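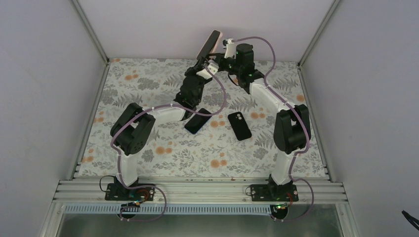

What is the first thing to do with a phone that comes in for resale?

Lay it flat on a covered surface with the screen facing up, and leave the power off until it has been logged.

Chapter 4
Receiving and Laying Out Used Phones

Chapters 1 through 3 dealt with where used phones come from and how they are packed for shipping. In this chapter the box has been opened and the phones are on the table. Testing and grading come later, in Chapters 5 and 6. Students who go on to work in a shop often find that receiving takes up more of the day than either of them.

By the end of this chapter you should be able to set up a receiving surface, take a phone in and out of its case without marking it, fill in an intake line, and keep one customer's phones apart from another's.

4.1 The surface

A phone has glass on the front and often on the back as well. Grit on a bare tabletop will scratch both. Any clean, smooth covering that lies flat will do for receiving work. Many shops buy gray bench mats made for electronics repair, and those are required once a phone is going to be opened. For receiving, where every phone stays closed, a wipe-clean printed cover is common in small shops. 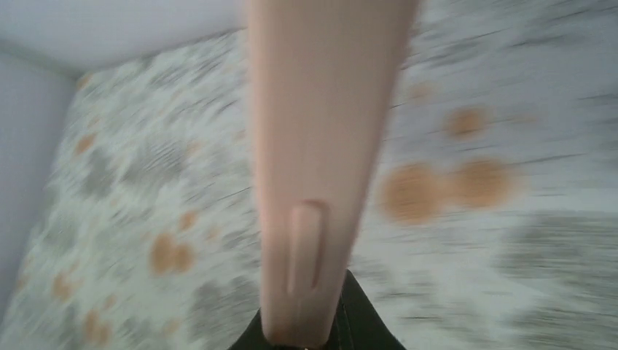 Figure 4.1 Patterned work surface in gray and orange, close view.

A print has one drawback. Small dark parts such as SIM trays and screws are harder to find on it than on a plain color. Keep a shallow dish at the back of the table and put every loose part in it right away. Wipe the cover at the start of each shift and again after lunch.

4.2 Picking up and setting down

Hold a phone by its long edges. Lift it clear of the surface before turning it over, and set it down again in one movement. Do not slide it. Phones should lie side by side with a gap between them, never in a pile, even when they are in cases.

A case is part of what the customer sent. Note its color on the intake line before removing it. "Black phone, no case" and "pink case" are good enough at this stage. Do not guess at the model from the outside. 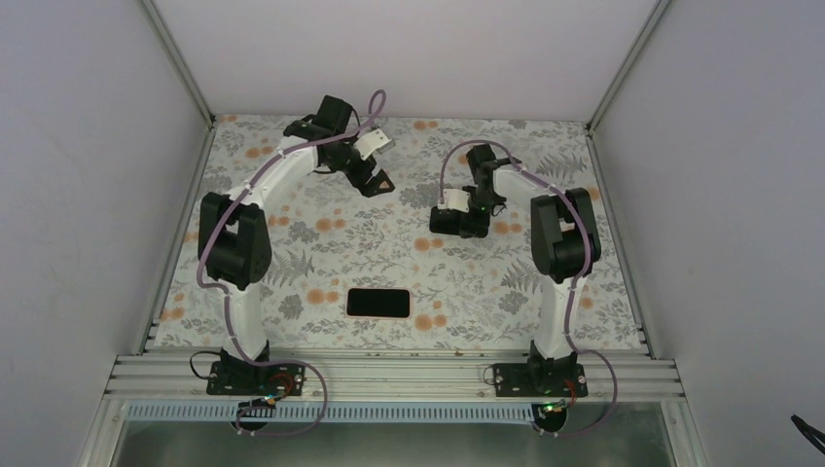
The intake line has five entries: date, customer, color, case, and visible damage. Fill it in while the phone is on the table in front of you. If two phones look alike, put a numbered sticker on each before you write anything.

4.3 A month at Grundcombe

The Grundcombe shop, run by Mei Lindqvist and Colin Lightfoot, received 912 phones one January. Of these, 191 arrived in cases. Lindqvist had the staff work in lots of 80 and clear the table completely between lots. At the end of the month two phones could not be matched to a customer. Both had been taken out of their cases before the intake line was written.

Lightfoot's own notes on that month are reprinted at the end of the chapter. Read them before starting Exercise 4A.

Terms used in this chapter

Intake line: the written record made for one phone on arrival.
Lot: a group of phones received and cleared together.
Loose part: anything that comes off a phone or its case during receiving.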